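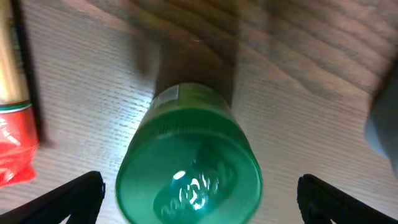
Repairing the tables at Hestalitz
December 2018

Eckhard Bauerfeind has been fixing furniture for 30 years, most of it in a rented shed behind a tyre shop. He doesn't advertise. People find him through the hardware store or the local paper, and he works on one large piece at a time.

His current job is the biggest he has taken on. The Hestalitz, a German social club that has been running in the same hall since the fifties, asked him to repair all the dining tables from its main room. There are 63 of them. When we spoke he had finished a little over half.

"They're good tables," he said. "They've been wiped down every night with whatever was under the sink, and they've had hot plates put on them. Mostly what I'm doing is undoing that."

Bauerfeind grew up in a house where his mother did the sewing and his father did the swearing, as he puts it, and he learned woodwork at a technical college after leaving school. He spent his first years in the trade with a kitchen firm called Kettler, fitting cupboards. He didn't enjoy it.

"You'd be in and out of a house in a day. You never saw the thing again. I had no idea if the doors were still hanging straight after a year."

He left in a January, with no other work lined up, and took on a cedar chest that belonged to a neighbour. The neighbour told her sister. He has had a waiting list ever since, although he says it was very short for the first few years.

I asked him what people get wrong when they try to repair a table themselves.

"Sanding. They go straight to the sander. If it's solid timber you'll get away with it, but you'll lose the colour, and then it doesn't match the legs and they ring me. If it's veneer you can go through it in a few seconds."

His own first step is to clean the top and leave it alone for a day. White rings from cups often sit in the finish and don't reach the wood, he said, and some of them fade with gentle heat and a cloth. Black rings are another matter. Those usually mean water has got through to the timber, and he treats them with oxalic acid, wearing gloves and with the shed door open.

"I tell people not to bother with the black ones unless they really can't stand them. A mark on a table isn't a fault. You eat off it."

The club's budget is tight. Theophilus Lamptey, who manages the hall and booked the work, told me they had looked at buying new tables and decided against it. The timber, hinges and finish for the whole job have cost $2,968 so far, and Bauerfeind charges labour by the table.

"The new ones we looked at were lighter, and that would have been handy for us," Lamptey said. "But we had a wobbly one in the showroom. I thought, if it wobbles here, what will it do after a wedding?"

The tables go to the shed in lots of 3, in the back of Lamptey's ute, and come back when they are ready. The hall has kept its bookings the whole way through. Lamptey keeps the next lot stacked near the kitchen door so they can be loaded early.

Joints are the slow part. Many of the table legs had been glued again over the years, sometimes with glue meant for other things. One set had been filled with Sika, the sort of sealant you'd use outside a window.

"That took me a morning to dig out," Bauerfeind said. "Whoever did it meant well. It held, too, I'll give them that — it just never let the leg sit square."

He uses hide glue on the older joints, warmed in a pot. It can be softened again with heat and moisture, so whoever works on the table next can take it apart without breaking anything. For tops he prefers a hardwax oil over varnish. It scratches sooner, he said, but a scratch can be patched on the spot.

He has started teaching a little as well. Jivlow, a community workshop on the other side of town, runs an evening class on chairs and small tables, and he takes it when the regular teacher is away. Most of the students bring something from their parents' house.

"A lot of them want it to look new. By the second week they've usually calmed down about that."

He doesn't plan to take another job the size of the Hestalitz. His shoulder gives him trouble, and he'd like to get back to chests and desks. There is a rolltop desk at the rear of the shed under a blanket, waiting for a lock, and he has promised it to its owner before he starts the last of the club's tables.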